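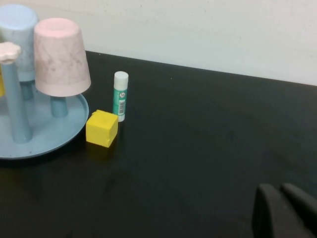

Drying stand, two of the cups, yellow block, glue stick. Black table.

Re: [toy-shelf] Drying stand going round again, and the matter of the blocks

Flor Urrego wrote:
> Before the May swap I'd like to know what is in each tub, as the last
> list was made by someone with more hope than eyesight. Could whoever
> has the tea things say whether the drying stand is still in one piece
> and whether the cups fit on it? Also, has anyone got the yellow foam
> block that belongs with the soft bricks? The Gauthier tub came back
> without it and I have now had 2 messages on the subject, both from
> the same person.
> Flor

Flor,

I have the tea things, and I have a yellow foam block. Whether it is THE yellow foam block I leave to the person who wrote to you twice. It has a small dent by one of the top corners and a nick in the side, if that helps with identification. Teeth, I'd guess, though I'm not naming a family.

The stand is the pale blue one, round tray, with pegs, and the post with the cream flower on top. The flower is meant to be the handle, according to my daughter, who carries the stand about by it and then denies having carried it. Cups go on upside down. I've got the blue one and the pink one on as I write, and they sit there well enough. Both look a bit streaky and could do with a proper wash. I had a go with a damp cloth and achieved very little, so they'll go in a bowl of soapy water tonight with everything else.

There are some specks on the tray rim too. I'll see to those at the same time.

A few points for your list:

The tub lid says Brundach but the set inside is the Premer one. I think they were switched at the swap before last, when we packed up in the dark. Please don't swap the lids back until the other tub turns up, or we'll have two wrong ones again.

The instruction leaflet is missing. I can live without a leaflet for hanging up cups.

The glue stick isn't part of the set. It's ours, and I mention it only because last time a pair of our scissors went off in the Flikudier puzzle and came back on the list as "scissors (1), puzzle".

On storage, could we stop putting the stand in at the bottom? The pegs take up all the room, the saucers slide underneath, and then someone leans on the lid. Stand in last, cups off, saucers down the side in a bag. I'll put a note in the tub, where it can be ignored in comfort.

I can drop the lot round after six, block included. If you're out I'll leave it in the porch behind the recycling.

Does anyone have the teapot?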